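Keeping a marble worktop nice (when you bake as much as I do)

I was warned off marble by practically everyone before we had the kitchen done, and I went and got it anyway. Four years on I still love it, but you do have to learn its little ways!

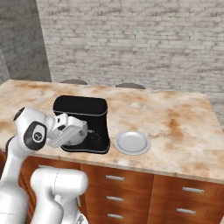

Words by the Rulton Kitchen Notebook | Tips & Tidying | September

Acids first. Lemon juice, vinegar, tomatoes, wine – they all eat into the surface and leave a dull patch, and no amount of scrubbing brings the shine back. Wipe up straight away with a damp cloth and then dry it. I keep a chopping board out permanently for lemons now, after the Great Marmalade Weekend (9 jars, 4 dull rings).

For everyday cleaning I use a drop of plain washing-up liquid in warm water. Skip the vinegar sprays, and the cream cleaners too, they're gritty.

Oily marks want a paste. Mix 200 g of bicarbonate of soda with enough water to make it like thick yoghurt, spread it over the mark, cover with cling film and leave it overnight. Scrape it off with something plastic and rinse well. My butter stain took two goes.

If you've a heavy mixer, lift it when you want to move it, or stand it on a folded tea towel and slide that. Grit under the feet will scratch.

A busy pattern is a blessing, by the way. Rusty blotches and veins hide a multitude of crumbs, so run your hand over the top before rolling out pastry.
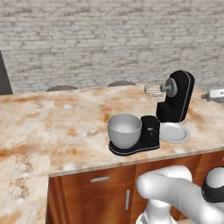 Sealing it

Drip a bit of water on and go and make a tea. If there's a dark patch underneath when you wipe it off, it wants sealing again. I do mine at bedtime so it's left alone till morning.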